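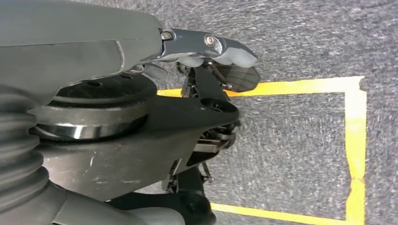
Written by Elin Gethin | Last edited 14/01/2024 | Category: Stage musicals

Hornivden (musical)

Hornivden is a chamber musical in two acts, with music by Soo-ah Tak and book and lyrics by Idris Morris. It's set in a river town of the same name, over one wet autumn, and follows a ferry operator called Eder who has stopped speaking to her brother. I've seen it more often than I'd like to admit to my bank, so take this entry as coming from a fan (the site lets us write in our own voice, and I'm going to!).

Background

Morris wrote the first version as a straight play. It had one song in it, a sort of drinking round, and when Tak was asked to set it she came back with the round plus four other numbers he hadn't ordered. He kept three. The fourth, "Lamp Oil", was dropped and then put back years later for the touring version, and I think the show is much better for it.

Plot

Act one opens with the ferry tied up and the whole town grumbling. Eder's brother Sostden comes home from the city wanting to sell the landing, and the two of them spend most of the act passing messages through the neighbours, which is where nearly all the comedy lives. Act two is quieter. The river comes up, the landing is damaged, and brother and sister have to spend a night in the ticket shed together. I won't give away the ending here, but bring a hanky.

Music

The score calls for five players: piano, fiddle, clarinet, cello and a harmonium that gets its own solo. Tak's tunes sit low for the women and high for the men, so it's a bit of a trap at auditions. "Other Side, Please" is the one everybody hums on the way to the car. My own favourite is the shed duet, where they sing the same melody half a bar apart and never quite catch each other.

Productions

The first staging was at the Lornonska, a converted grain store that seats up to 200, directed by Caradog Kemeys with Savita Negi as Eder. It opened in May and ran for 65 performances. Kemeys put the audience on both banks with the ferry going back and forth between them on a rope, and people in the front row had to pull their feet in.

The touring version moved to ordinary theatres, the largest with 384 seats, and lost the rope. Negi stayed with it for the first leg. The colours of the set were softened too, all greys and river greens, and I've come round to it, though I grumbled at the time.

Recording

A cast album was made with the original company. It leaves out most of the spoken scenes and, sadly, the harmonium solo. "Lamp Oil" is on it as a bonus track, sung by Tak herself at the piano.

See also: Chamber musicals; Musicals adapted from plays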